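Visit Report: Two-Arm Garment Handling, Vitale Automation Center, Odgate

Purpose of the visit

The Candard technical safety group visited the Vitale center in Odgate in August at the center's invitation. The visit had been planned as a general tour of garment handling work. It was changed at our request after Vitale notified its partners of a stopping fault on a two-arm folding cell. Candard is preparing to install equipment of the same general type at its Lorgate laundry site, and the group wished to review the fault record before the installation plan is approved.

Program

The group was received at 9:30 a.m. and given a short site briefing. The morning was spent on the fault record and the control log. The afternoon was given to the folding work and to a discussion of corrective measures. Visitors remained behind the marked line whenever arm power was on, and the host kept one operator at the stop button throughout.

The fault

The cell under review had completed 1,160 folding cycles since its last service. During a routine run, the operator pressed the stop button after one arm began to pull against a garment that the other arm was still holding. The left arm stopped at once. The right arm continued to move for 85 millimeters before it came to rest. The garment tore at the shoulder seam. There was no injury, and neither arm was damaged.

Vitale had set a limit of 50 millimeters for travel after a stop command. The recorded distance was therefore well outside the accepted range, and the center was correct to treat the event as a safety matter even though the only loss was one garment.

The control log showed that the stop command reached both controllers. On the right side, however, the command was placed behind motion commands that were already waiting, and the arm carried these out first. The delay had not appeared in acceptance testing, which was done at low speed and with one arm moving at a time. The group asked whether a loose connector could have produced the same result. Vitale had examined the wiring on both arms and found no defect, and the fault was later repeated on the bench with a different cable set.

Corrective measures

Vitale has moved the stop function out of the shared command queue. Pressing the button now removes motor power from both arms through a separate circuit, and the software is informed afterward. A force limit has also been added for any period in which both grippers are closed on the same item. If the limit is passed, both grippers are to hold position and wait for the operator.

The center repeated the stop test 100 times following the change, at full working speed and with both arms in motion. All recorded distances were within the limit. The group was given a copy of the results and considers the test method sound. It notes that the tests were made with a single type of cotton garment, and that heavier items such as bath sheets and work jackets were not included. Those items make up a large share of the load at Lorgate.

A second point concerns loose items in the work area. The center's written procedure calls for the table and the space near the arm bases to be checked before power is applied. The procedure does not say who is to make the check or where it is to be recorded. The group raised this with the host, who agreed to revise the sheet.

Garment handling at the center, with two arms over a white cloth:
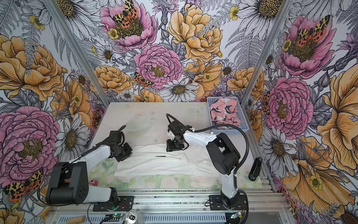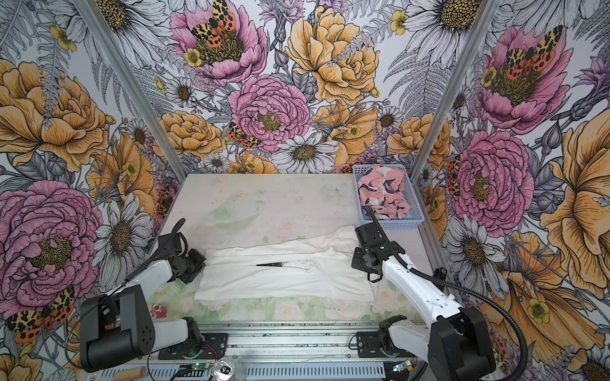
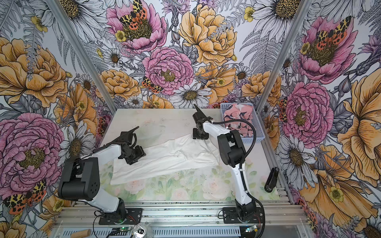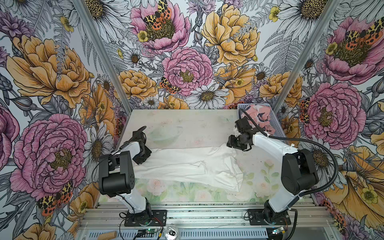 Recommendations

The group recommends that the Lorgate installation go forward on the condition that the separate stop circuit is fitted before delivery. Acceptance testing at Lorgate should be carried out at full speed with both arms moving, and should include the heaviest item the site expects to process. Stop distance should be measured again after any software update and at each scheduled service.

Operators should be told plainly that a garment held by both arms is under load and must not be freed by hand while power is on. The present training sheet covers pinch points at the grippers but says nothing on this subject.

Vitale has agreed to send the revised procedure and the force limit settings to Candard. The settings will be attached to this report when received. A return visit will be requested if the heavier garments cannot be tested at Odgate before the equipment ships.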